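My Pre-Trade Checklist, With Comments (June update)

A few of you asked for the list I run through before I put on a currency trade, so I've typed it up with my notes next to each item. I trade the majors and a couple of crosses from a desk in Sedville, mostly in the mornings, and I've been using some version of this since I blew up my first account. It's a safety check on me and my account more than anything. It won't tell you where the dollar is going!

I mark each line OK, FIX or SKIP. One FIX and I don't trade until it's sorted. The comments are from my own June run-through.

PART ONE: BEFORE THE PLATFORM IS OPEN

1. Slept, fed, not angry at anyone.
Marked: OK
Comment: Laugh if you want, but this line has saved me more money than any indicator. If I'm cranky I size up. I know I do it, I've got the statements.

2. Economic calendar read for the next 24 hours.
Marked: FIX, then OK
Comment: I had the calendar set to the wrong time zone after a laptop update, so every release was showing an hour late. I only caught it when the pound jumped while I was pouring coffee. Check your time zone after every update, please.

3. Central bank speakers noted.
Marked: OK
Comment: I used to ignore these, and then an offhand remark about rates took out my stop on the kiwi in two minutes flat. Now they go on a sticky note on the monitor.

4. Backup internet tested.
Marked: OK
Comment: Phone hotspot, connected and loaded a chart. I also keep the broker's dealing desk number on paper. If the power's out, a number saved on a dead computer is no help.

PART TWO: THE ACCOUNT

5. Free margin looked at, as an actual number.
Marked: OK
Comment: I write it down by hand. The little colored bar on the platform makes me feel fine right up until I'm not.

6. Old pending orders cleared out.
Marked: FIX
Comment: Found a buy limit on dollar-yen I'd completely forgotten, left over from an idea I'd dropped weeks before. It was 17 pips from filling. Canceled it and felt a bit sick.

7. Swap charges checked on anything held overnight.
Marked: OK, but ouch
Comment: My long carry position had flipped to costing me money and I hadn't noticed. Add up a month of swaps and you may find, like me, that a winning trade was a pretty lousy one. The total came to $561, which I'd happily have spent on something else.

8. Two-factor login working, withdrawal address correct.
Marked: OK
Comment: Takes a minute. Do it.

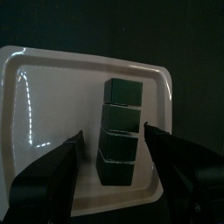 PART THREE gets its own little speech, as position size is where I've seen the most people get hurt (me included). Say you buy the euro, and it dips, so you buy again a bit lower, and then you also short the Swissie against the dollar because it looks good too. On the screen those are separate tickets with separate little stops, and each one looks small. They're really one bet against the dollar, sitting on top of each other like those four green cubes, and whatever knocks the bottom one is going to be felt by the top one. So I total the whole pile before I look at any single trade, and if the total is over my limit, something comes off.

PART THREE: SIZE AND EXPOSURE

9. Total risk across all open trades under my cap.
Marked: FIX
Comment: I was over. I had a Sterling long and an Aussie long on and was about to add a third against the same dollar. Closed half the Aussie. It went up afterward, naturally, and I'm still glad I did it.

10. Correlated pairs grouped together.
Marked: OK
Comment: I use a spreadsheet called Koter that Melur Raju built and shared with our chat group. You type in your positions and it lumps them by currency. Nothing fancy, but Melur, if you're reading, I owe you lunch.

11. Stop placed where the idea is wrong.
Marked: OK
Comment: I used to set my stops by how much I could stand to lose, then wonder why they kept getting picked off. Now I find the level on the chart first and shrink the trade until the loss is bearable.

12. Lot size entered twice.
Marked: OK
Comment: Once on paper, once on the ticket, and they have to match. Ratih Wibisono talked me into this after she put an extra zero on a trade. She got out okay, but I could hear her typing from across the room!

PART FOUR: RIGHT BEFORE I CLICK

13. Spread is normal for this pair and this hour.
Marked: SKIP
Comment: I was looking at it around the daily rollover, when spreads go silly. Not a fair reading. I'll check again in the morning.

14. Reason for the trade written in one sentence.
Marked: OK
Comment: If the sentence has "feels" in it, I close the ticket.

15. Exit plan for a winner.
Marked: FIX
Comment: My weak spot. I plan my losers beautifully and then stare at my winners until they turn around. I've started taking half off at the first target and I'm trying very hard to leave the rest alone.

16. No news due in the next few minutes.
Marked: OK
Comment: See line 2, and my time zone adventure.

Sixteen lines, and a full run takes me 8 minutes if nothing needs fixing. I still have to redo the backup phone number, as my broker moved its desk and the old line goes to a recording. Line 13 gets rechecked tomorrow before London opens.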